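Print this page | E-mail this page

Hosel two-arm packing study: progress report to Flandeo
23 Jun 2023

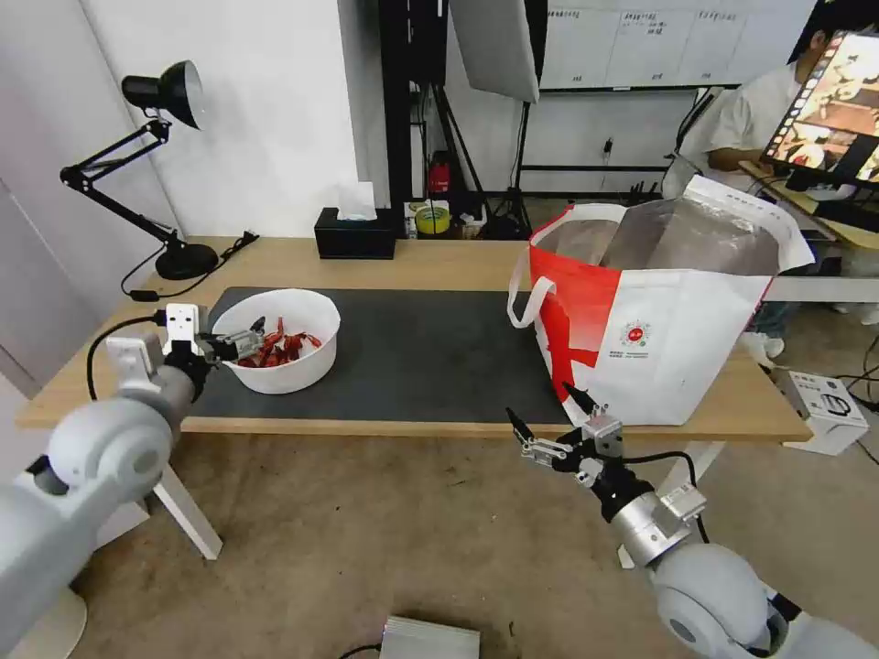

The two-arm station with bowl, mat and tote bag.

This report covers the bagging task, in which one arm deals with the bag and the other moves items out of a bowl. You asked whether the Zider training method does what its authors claim. Our answer so far is a guarded "in part," and we would ask you not to quote the good number without the bad one.

The good number is 88 percent. That is how often the trained policy got an item into the bag when the bag stood upright and open, with the bowl on the left of the mat. We ran those trials at the same station, under the same lights, with the same bag used in training. A method that failed there would not be worth reporting on at all.

When we moved the bag or let its top edge sag, the result fell to 9 successes in 20 trials. Most misses came at the opening. The gripper closed on one layer of material, or on air, and the policy carried on as if it had a hold. We have seen no sign that it notices a failed grasp.

The thin red items are a second worry. They tangle, and we count a trial as a success if anything at all reaches the bag. A stricter score would look worse, and we plan to switch to it. The old scores will be kept alongside so the change is not mistaken for a drop in performance.

We also tried the Bjarnason correction step, which is supposed to help with shifted objects. It added up to 2 seconds per attempt and made no difference we could separate from luck. We would not pay for more work on it yet.

Next: repeat the shifted-bag trials with a second bag and score them blind. We expect to have those results in November. Until then we advise against extending the task list.

Contact the Hosel project office | Copyright 2023 Hosel | Back to top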